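June 11, 2020
By the Rokstead documentation desk

Section 4. Setting Up a Heritage Month Display Record in Cetier

Complete this section before entering family arrival stories. The steps apply to library and school accounts.

1. Open Cetier and select New Program. Enter the name of the observance in full — abbreviations do not print on the panels.
2. Under Communities, add each country or region of origin on a separate line. The limit is 11 lines per program.
3. Set the story length. The default is 125 words.
4. Attach a signed consent form to each story. Unsigned entries stay in Draft.

Caution: Do not enter a contributor's immigration status in any field. Notes are visible to all account holders.
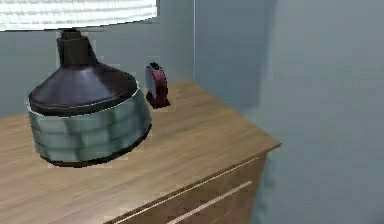 Ruppert branch reported that step 2 rejected a family with two countries of origin, and asked whether the story had to be entered twice. It does not. Enter the story once and select both lines under Linked Communities.

5. Select Preview and check the spelling of all place names. Use the spelling given by the contributor.
6. Select Publish. Panels are sent to the Jestumow print queue within 2 hours.

Note: Programs scheduled for November must be published by the end of the month before.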